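Notes from the Vunell visit, January 2021

Quick writeup before the budget call. Went to see whether the simulator licence is worth it before we buy a second two-arm unit for Westari.

Morning was slides. Skipped most. Support is 35 hours a year, extra billed. Setup takes 3 weeks, longer if we want our own floor plans in it.

## What we saw

- House tour in the sim. Kitchen, hall, garage. Runs fine on their desktop, havent tried ours.
- Carrying with both arms. Red tray held by its two sides, through an open wooden door toward the garage, red coupe parked on the other side. Doorways are where we'd lose money on real hardware, so I asked for more of these.

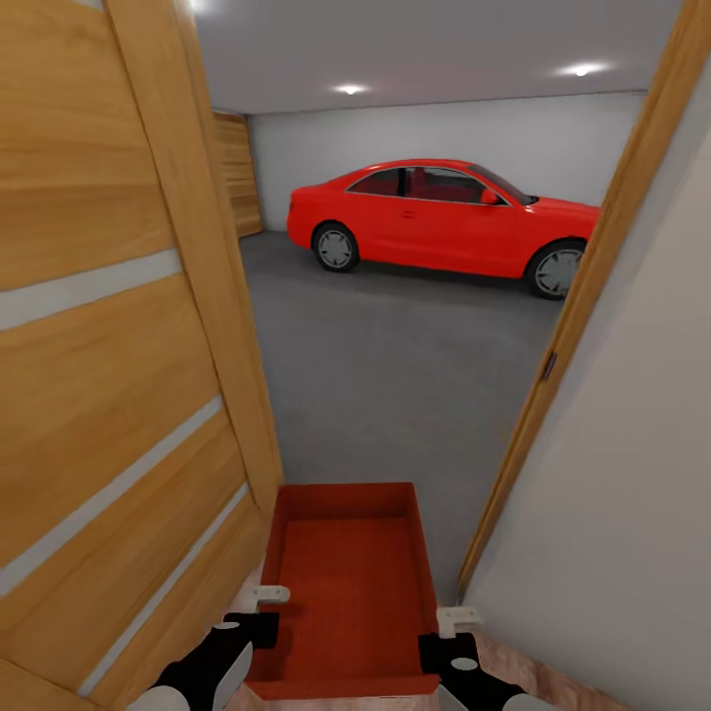

- Tovar grippers. Spare finger pads sold in packs of 300, way too many for us. Asked for a smaller pack, no answer yet.

## Money

Over 200 per seat per month for the sim. Vidlow quoted lower but no garage or stairs in thiers. Two seats to start, I think. Hold the second unit until August, then look at it again.

Still need from Vunell: shipping, training dates, written price on the pads.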